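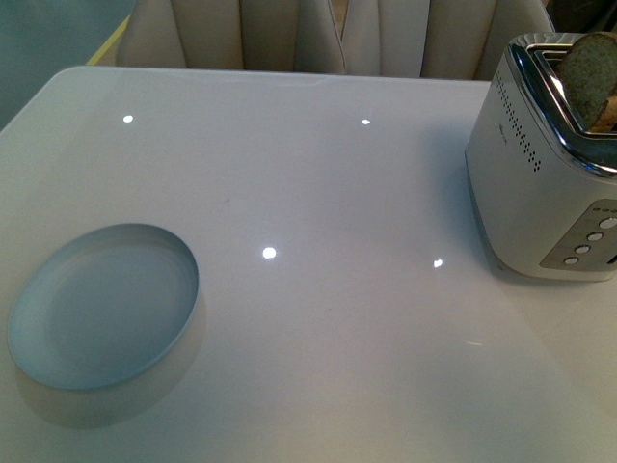
Breakfast Basics at Grositz Kitchen School
Notes for Session 6: Toast
Mohsin Bugti

Yes, a whole session on toast. I got some looks when I put it on the schedule back in January, and then it filled up before the egg session did, so there. These notes cover what we talked about plus a few things I ran out of time for (I spent way too long on butter, sorry to the back table).

What toasting does

Two things are going on and they run at different speeds. First the surface dries out. While there's still a lot of water in the outer layer, that layer can't get much hotter than boiling, so the bread just sits there looking pale and you start thinking the toaster is broken. Then the surface dries, the temperature climbs, and the browning starts. That's the Maillard reaction, the sugars and proteins getting together, same as the outside of a roast or the crust on the loaf itself. Once it gets going it goes fast! The gap between golden and burned is a lot shorter than the gap between raw and golden, and that's why the last half minute is the part you should stand there for.

Fresh bread has more moisture, so it takes longer. Day-old bread is my favorite for toast. Stale bread browns quickly and can go hard all the way through if you leave it on your usual setting.

Picking the bread

For the tasting we used the Prallport loaf, a whole-grain sandwich bread baked in a tin. Mine weighed 463 grams before I started slicing. I like it because the crumb is fine and even, so you get even color, and the top has that nice dome. Whole-grain tends to color a bit sooner than plain white and it's already brown to begin with, so you can't judge by color alone. Use your nose, and tap it. A toasted face sounds a little hollow and feels rough under your fingertip.

Thickness matters more than people expect. Thin slices go crisp right through, like a cracker. Thick ones stay soft in the middle, and that's what I want under eggs or beans. If you're cutting your own, hold the slice up sideways before you toast it and see if it's the same top to bottom. Mine lean. I've been doing this for years and they still lean.
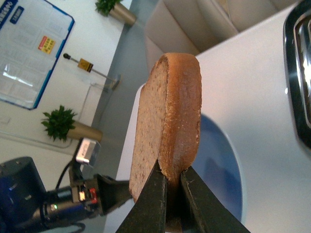

Whole-grain slice: fine speckled crumb, golden crust around the top.

Look at the crust while you've got a slice in front of you. It has been browned once in the oven already, so in the toaster it's on its second round, and it will always be ahead of the crumb. If you like a dark face, your crust is going to be darker still. Some people cut it off. I think those people are missing the best part, but it's your breakfast.

Getting it in and out

If a slice is tall, it may stick up past the slot, and then you end up with a pale stripe along the top. Flip it over partway through, top end down, and give it a short second go. Or lay it in sideways if your slots are long enough. Don't squash it in to make it fit. It'll catch on the wires and you'll be digging for it. And on digging: unplug first, every single time, and no forks or knives. I said it three times in class and I'm putting it here too.

Have your plate out before you push the lever down. Sounds fussy, I know, but toast loses its crispness from the moment it comes up and you don't want to be hunting through a cabinet. A cold, flat plate is the worst place for it, by the way. Steam comes out of the underside, hits the plate, and you get that damp patch. Stand two slices against each other like a tent for a minute, or use a rack. Then butter.

The dial

Several of you asked what the numbers mean. On most toasters they're a browning level, and a 4 on one machine can be a 2 on another. Learn your own. Take one loaf, toast a slice at each setting, write the number on a scrap of paper next to each, and pick the one you'd want to eat. The second batch in a warm toaster usually comes out darker, so knock it down a notch if you're making toast for a crowd.

Frozen bread goes straight in. Use the frozen button if you have one, or just run it a little longer.

Butter, briefly (ha)

Soft butter, hot toast, right to the edges. If your butter is hard, shave it thin with a vegetable peeler. We compared the Gondal salted and the Skorus cultured, and the room went for the Skorus by a mile. I'm still a salted person. If you're using jam as well, butter goes on first and gets a few seconds to sink in.

Cleaning up

Empty the crumb tray once a week if you toast daily. Old crumbs keep burning and they're where that scorched smell comes from. Let the toaster cool, unplug it, slide the tray out over the sink, wipe it, dry it, put it back. Wipe the outside with a barely damp cloth and go easy around the buttons.

For next time

Do the setting test at home and bring me your number and what bread you used. Also try one slice from the middle of the loaf and one from near the end, same setting, and taste them side by side with nothing on them. Notice where the crunch is.

We're in room 204 again, and we start at 11 sharp because the cinnamon toast needs oven time. Bring an apron. Bring a loaf if you've got one you love, I'm always happy to slice into somebody else's bread!

Reading: the chapter on crust in your course packet, just the first half. The sourdough stuff can wait.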